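A visit to the Irton workshop, 6/13/24

I have wanted to see round the Jemorness place ever since Marlene Beaudoin told me over supper in February that her nephew had started there, so when they put on an open afternoon I was first in the queue with my flask and my good shoes. The drive took longer than it should have (my fault, I missed the turning by the garden centre and had to go all the way to the roundabout) but Océane Gosselin kindly waited for me before starting the tour.

There were plenty of things to look at, and a very decent lemon cake, but I spent most of my time at bench 2, where Terence Blackburn looks after a single robot arm and was happy to talk for as long as anyone would listen. He has a paper logbook for it, a proper ruled one, now up to entry 1621, and every job goes in, even wiping the finger pads. He does those each morning with a damp cloth and lets them dry for 30 minutes before switching on. If the pads get greasy, he said, the arm starts letting go of things at odd angles, and people blame the software for a week.

Then there's the cable. Laurier Bergeron, who did the original setting up, left too little slack in it, and it used to tug whenever the arm turned its wrist right over. Terence has since given it a longer loop and checks the fitting every Monday with a torch.

What I enjoyed most was hearing how he sets the bench out before a run.
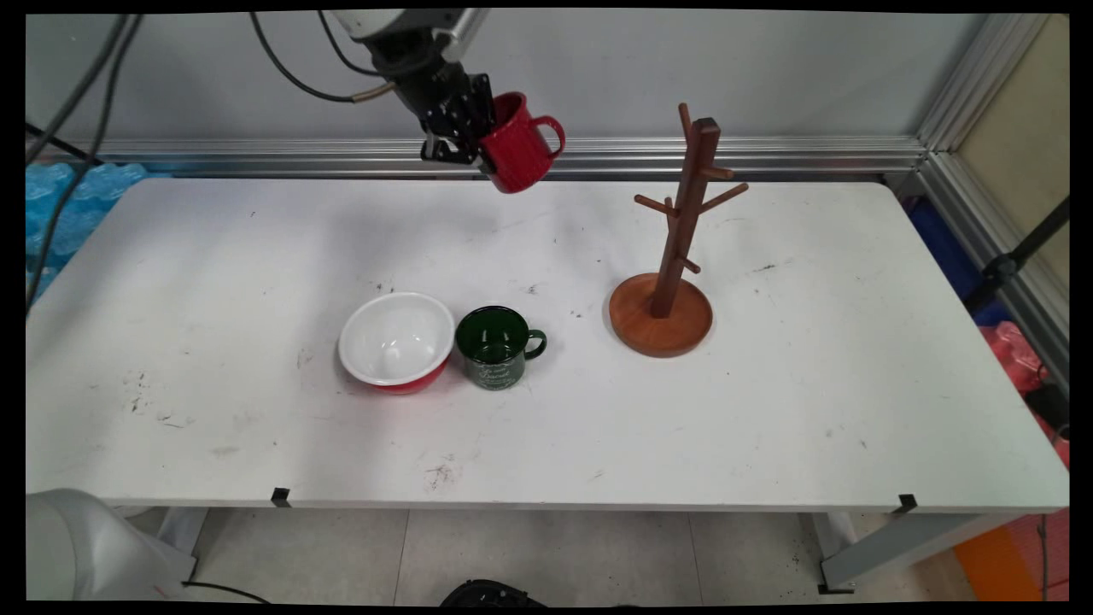

Terence likes to get the mug tree placed first and work everything else round it. The pegs come out of the post at all sorts of heights and angles, so if the base is turned even slightly, the positions he taught the arm the day before are no use and he must go round them again. A red mug held up in the gripper, handle towards the tree, is how he likes to check his alignment, and he'll stand there squinting at it for ages before he lets the arm go any further. The bowl and the green mug go over on the other side of the bench, and he has his own views on those too!

I asked what he'd change and he said the table, which has picked up a good many scuffs, though he has grown fond of it. Océane had to come and fetch me in the end, as the others were already on their second cup of tea. They hope to open again in February, and I have put my name down.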